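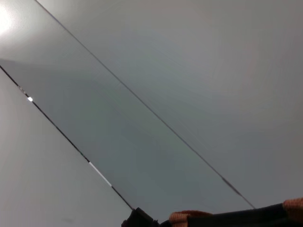 A clear sheet seen nearly edge-on, with the light catching its rim.

How to pack a clear panel and a cloth bag for a move
by Coralie McKinnon

I moved into my flat at Dorlow in November with a clear panel I'm very fond of, and it arrived scratched because I'd been in a hurry (and, I admit, rather pleased with myself). I've been slower about it ever since, so do put the kettle on first!

Start with the panel. Hold it up to a lamp and tilt it until the edges shine, as you'll spot chips and smears far more easily that way. Wipe both faces with a soft cloth, then wrap it in 2 layers of clean paper and tape paper to paper, never to the panel itself.

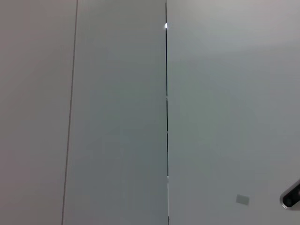

Plain grey panels, with a narrow dark gap between two of them.

Next, find it somewhere to wait. I like a stretch of bare wall well away from doors, with a folded towel underneath so the bottom edge can't slide. Have a good look for gaps first, as a corner can slip into one before you've noticed.

Now for the bag, which is the cosy part of the job. Stand it on a clear table and open the top as wide as it will go,
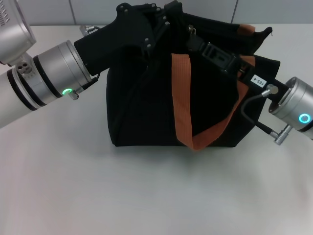 then put the heavier bits at the bottom and fill the corners with socks or tea towels. Tuck any long straps in last of all, or they'll catch on every door handle between you and the van. Snip loose threads with small scissors and please don't pull them, however tempting it is.

Carry the panel upright, and let the bag go in after it.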